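## 4. Setting up the counter beside the sink

By now the Wisetby countertop is on its cabinet and the sink unit is in. Section 3 covered the tools you still can't find. This one covers where things go.
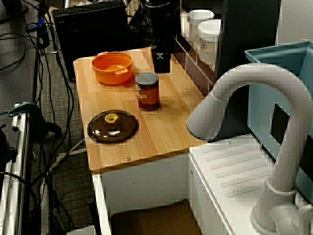
The wood comes oiled once at the workshop and wants a second coat before you cook anything. Mirko Leone, who wrote the first edition of this guide, recommended a third. Mirko had a lot of evenings free.

1. Clear the counter completely. Moving things to the other end and back again is how you get a pot-shaped pale patch.
2. Wipe the wood with a damp cloth and let it dry for 60 minutes.
3. Rub in the Vilo oil along the grain. Use a cotton rag and less oil than you think.
4. Wait overnight. The surface should feel like wood in the morning. If it feels like a doughnut, wipe off the excess and wait again.
5. Check the screws. A head that shows at the surface should sit flush. If a fingernail catches on it, give it a quarter turn by hand.

> **Caution:** Do not use a power driver for step 5. The wood will split, and the warranty form (no. 323) has a box for exactly this.

### 4.1 Putting things back

6. Place tall bottles and canisters along the rear edge, where a sleeve won't find them.
7. Keep pots a step away from the faucet. Plastic ones can live on the counter all year, but keep them off the burners, however much they look like the other kind.
8. Rest glass lids flat with the knob up. Lids leaned against the backsplash stay there until somebody shuts a drawer.
9. Screw jar lids on fully before you put the jars down. You will pick one up by its lid eventually — everyone does.

> **Note:** The shelf bracket is rated for 900 grams per container. A full canister of sugar may be over this. Weigh it before you argue with the bracket.

### 4.2 The drainboard

Wet things go on the ridges. The wood is for dry things. Most of the letters we get about black stains come from households where this was considered a suggestion.

Wipe the ridges lengthwise with a soft brush. For limescale, use Genditex powder mixed to a thin paste, rinse well, and keep it off the oiled wood.

Re-oil the countertop every November, or whenever water stops beading on it.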